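Skellerby Poetry Room: pre-reading safety check, with my comments

Checked by me (Leena Ahonen) before the Lucero Bermúdez launch, November 7, 2023. Yaneth has the keys, so shout for her if you find anything locked.

1. Front door and ramp
OK. The door sticks a bit at the bottom, so give it a shove. Ramp mat is flat and I've taped the left corner down again (third time this year!).

2. Fire exit behind the stage
NOT OK when I arrived, OK now. Someone had stacked the unsold copies of the Gilau anthology right across it. I love that book and I wrote two of the worse poems in it, but it can't live there. Boxes are now under the stairs, labels facing out.

3. Extinguishers
Both in place, pins in, gauges in the green. The service tag on the one by the kitchen runs out in January. Arnulfo, could you ring them please?

4. Seating
Rows are clipped together and the middle aisle is wide enough for a wheelchair, I tried it with the spare one from the cupboard. Please don't let people drag chairs into the aisle once the reading starts. They always do this for the love poems.

5. Microphone, lectern and cables
Cable is under the rubber cover all the way to the socket. The lectern wobbled, so I've tightened the bolt underneath. Lucero reads with one hand on it and thumps it on the line breaks, so do check it again at the interval.

6. Reading lamp
Bulb fine, flex fine, shade gets hot. Keep loose pages off it. Alcides Llanos read from 171 separate sheets last time and I spent the whole evening watching that lamp and hardly heard a word, which was a shame as I'm told the sea sequence was lovely.

7. Bookshelves
The tall one is still screwed to the wall. The Cárdenas translations have gone to the bottom shelf, they're far too heavy to be up at head height.

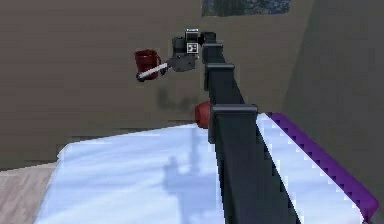 Telescoping arm with its grey collars, computer rendering.

8. Book table
Sturdy, locking catches on, cloth trimmed so it doesn't trail. Cash box goes behind the table with whoever is selling. We have 453 copies from Gitia and there's no way they're all going on one table, so put out a couple of piles and top up as you go.

9. Kitchen
Urn lead tucked back, tea towels away from the hob. I threw out the cracked jug (sorry if it was yours).

10. First aid box
Plasters low, everything else there. I've added plasters to the shopping list.

Still to do: item 3, and the lectern at the interval. Otherwise I'm happy for us to open. L.A.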